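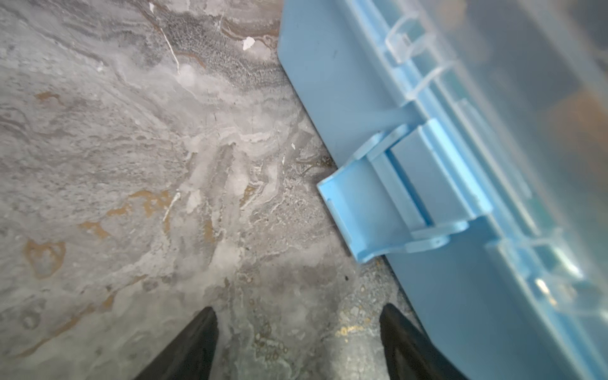 **Figure 3.** Light blue plastic storage box on a gray, marble-patterned surface.

### 4.2 Retention of small hand tools

Households in Bundora and Rankin were asked in August where they kept the tools needed to assemble or repair furniture. Of the 942 households that replied, 500 named a single fixed place, most often a kitchen drawer or a lidded box. The rest described two or more places – a shelf, a coat closet, a car – and were more likely to report buying the same tool twice.
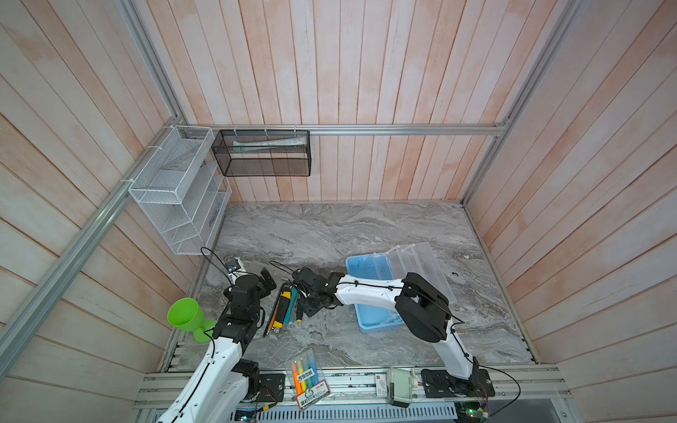

Age of the home had little bearing on these answers. Length of stay mattered more, as Holmgren and Awad found in their earlier study of renters in Gorside. Households that had moved within the past 4 years tended to keep tools near the front door.
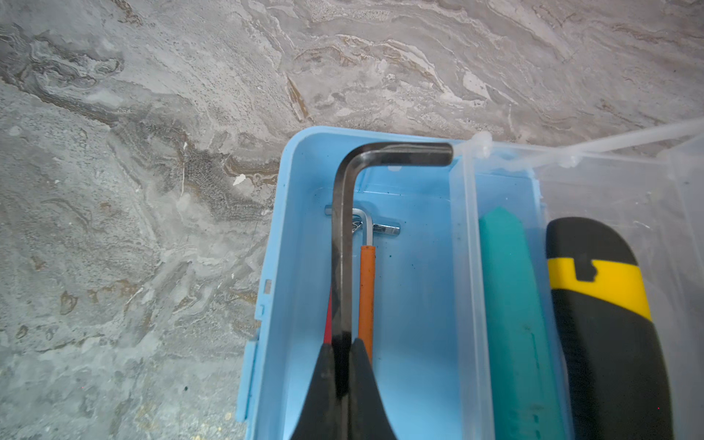

**Figure 4.** Large black hex key stored in a light blue box.

Hex keys were the item most often reported missing. Follow-up interviews with 80 households are discussed in Section 4.3.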